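Folding, with grippers

If you've walked past the linen room since April, you've seen Anjani and the rest of us picking up cloths with a gripper in each hand. Yes, it feels silly for the first hour! After that your wrists get the idea, and you start caring a lot about corners. The folds we do by hand are what the Kullwood folding arms will learn from, and we're supposed to hand over 2000 of them before the arms come to Pullholm.

My favorite work surface so far is the red double-happiness blanket with THE BIGDAY printed all over it. Gray cloth on red fleece – easy on the eyes, at least.
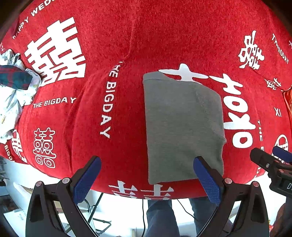

What changes for us

Nobody's hours are going down, and Dimas has that in writing. The arms get the small flat pieces, around 380 a shift. We keep blankets, repairs and anything with buttons. Six of us will move over to checking, and Wulan is putting the rota together now, so tell her soon if you want mornings.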